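Gromach Tabletop Planning Software
Progress report to the Rissanen program office
April 5, 2025
Prepared by Diễm Lưu, software lead

Work this period covered the calibration tool, the placement checker and the planner interface. The first two are in daily use. The planner interface is behind schedule, for reasons set out under Outstanding items.

Calibration

The fixed camera is now registered to the robot base from the tape grid on the work surface. The earlier routine used a printed target that had to be set out by hand each session. The new one fits lines to the blue tape, intersects them and solves for the camera pose against measured positions. Gaps and ragged edges in the tape caused false line endings at first. Segments are now merged when they share a direction, and an intersection is accepted where the extended lines cross, even on bare paper.
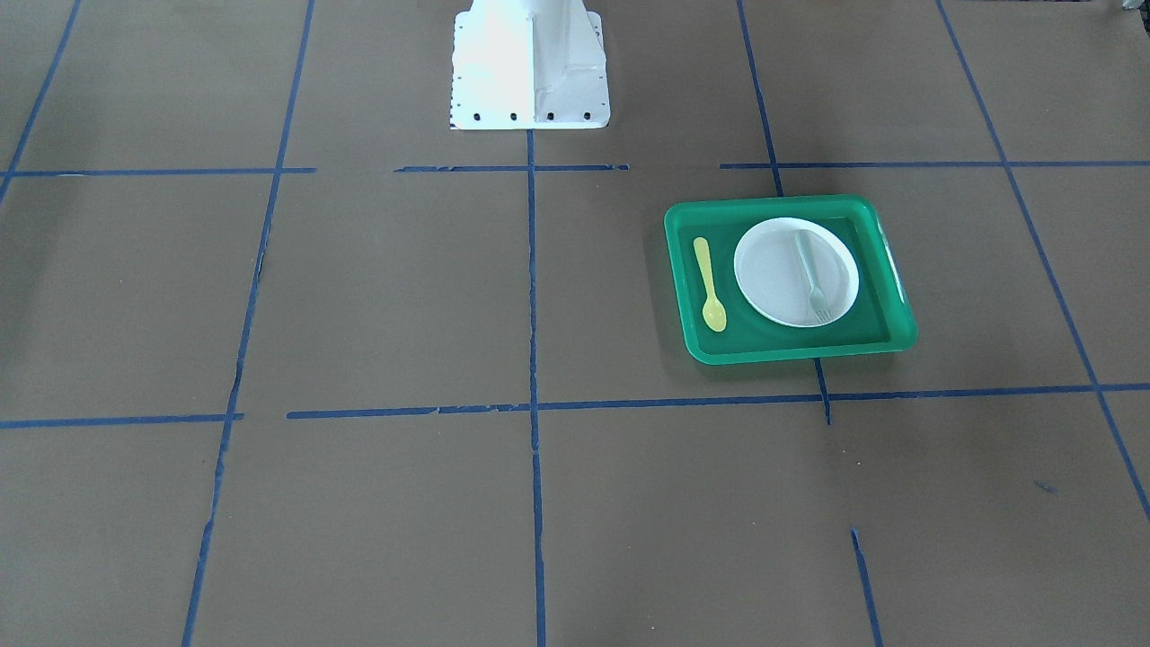
Residual error is 4 mm across the cells nearest the base and 8 mm in the far corners. The far figure is outside the target agreed with Rissanen. Sølve Sundqvist attributes it to lens distortion that our current model does not capture, and is testing a higher-order model.

Placement checker

The checker compares the final state of a place-setting task with a goal layout: tray, plate, fork and spoon, each with a tolerance on position and angle. It was run against 300 hand-labelled end states. Agreement was good for the tray and the spoon. It was poor for the fork when the fork lay on the plate, as the two are close in colour and the segmentation tends to join them. A separate edge-based pass for cutlery has been written but has not been merged.

Planner interface

Flasotura now accepts goals as relations between objects ("spoon left of plate") as well as fixed poses. Planning runs offline against 3,000 generated layouts each night, with failures logged by grid cell. Most failures occur when the tray straddles a tape line and is assigned to two cells.

Outstanding items

The cell assignment fault is the priority. The fix is small, but it changes the log format, and the Plumorance replay viewer has to be updated at the same time – that work was not in the original estimate. We ask that the interface milestone be moved to June. No change to the budget is requested.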